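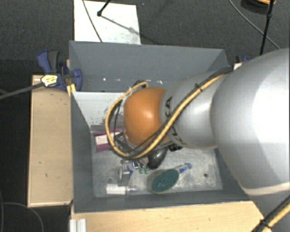
Tulbridge Notions and Trimmings Index

The Tulbridge Notions and Trimmings Index records the sewing notions called for on the envelopes and instruction sheets of home sewing patterns held in the Stosinport study collection. It covers zippers, buttons, elastic, bias tape, hooks and eyes, interfacing, lace edging and similar supplies. Garment shapes and sizes are outside its scope. Colors are entered with a short list of everyday terms, and shade names used by thread and tape makers are kept in a separate field. The same practice applies to a card of rickrack or a spool of topstitching thread.

Contents of the release

The release consists of three tables in comma-separated format, encoded in UTF-8.

patterns.csv contains 1,861 rows, one for each pattern envelope examined. Fields are pattern_id, publisher, pattern_number, garment_type, decade, envelope_condition and sheet_present.

notions.csv contains 2,802 rows, one for each notion listed. Fields are notion_id, pattern_id, notion_type, quantity, length_inches, width_inches, color_plain, color_maker, fiber, optional and source_part.

publishers.csv gives the form of each publisher's name used in the index, together with variant spellings found on envelopes. Patterns issued under the Grendex label are listed there with the mail-order variants grouped under a single heading.

The first two tables are joined on pattern_id. A pattern that calls for no notions other than thread appears in patterns.csv and has no matching row in notions.csv. Ordinary sewing thread is not indexed. Topstitching thread, buttonhole twist and elastic thread are.

Method of transcription

Each envelope was read by one cataloger and checked by a second. Where the envelope back and the instruction sheet disagree, both readings are kept as separate rows and the source_part field states which is which. Users who need one reading per pattern should take the envelope back, as most home sewers bought their supplies from it.

Lengths printed in yards were converted to inches. Fractions were converted to decimals and rounded to two places. Where only metric measures are printed, the figure was converted and the letter M added to the notes. Button sizes given in lines were left as printed, in the width_inches field, with the suffix L. This is a known defect of the table structure and will be corrected when a separate column is added.

Handwritten additions by former owners were not transcribed. A penciled "used 9 inch, had it already" beside a zipper requirement is of interest to historians of home dressmaking but does not belong to the printed text.

Garment types follow the Cai list, a vocabulary of eight broad terms maintained by the index: dress, blouse, skirt, trousers, coat, nightwear, child and other. Patterns for several garments are assigned to the first one named on the envelope. Toys, aprons and household items fall under "other".

Known limitations

The collection was formed from gifts and is not a balanced sample. Women's dresses are heavily represented, and menswear is scarce. Counts by decade should not be read as evidence of what was sold.

Over 457 envelopes have no instruction sheet. For these, only the envelope back could be read, and interfacing is likely to be under-recorded, as many publishers mentioned it on the sheet alone. The sheet_present field should be used to filter such cases.

The decade field is drawn from printed copyright dates where available. Undated patterns were placed by price, logo and size range, and carry a question mark after the decade. Software that expects a number in this field will need to strip the mark first.

The word "seam binding" was used by some publishers for woven tape and by others for bias tape. The index enters the printed term without interpretation.

Permitted and unsuitable uses

The tables may be used for teaching, collection management and research into the supply of home sewing goods. They may also be used to test software that reads envelope text, provided the double rows described above are taken into account. They are not suitable for pricing vintage patterns, and the envelope_condition field is a storage grade with no relation to market value.

The index reproduces no pattern pieces, illustrations or sewing instructions. Requests for copies of such material cannot be met from this release and should be made to the rights holder.

Corrections and updates

Corrections should quote the pattern_id and notion_id and state the wording as printed on the envelope. A correction based on another copy of the same pattern is welcome, but printings differ, and the reading from the Stosinport copy will remain in the table with the variant entered in the notes. Revised tables are issued each January. Identifiers are not reused after a row has been withdrawn.

Suggested citation

Tulbridge Notions and Trimmings Index, Stosinport study collection. Please add the month of download.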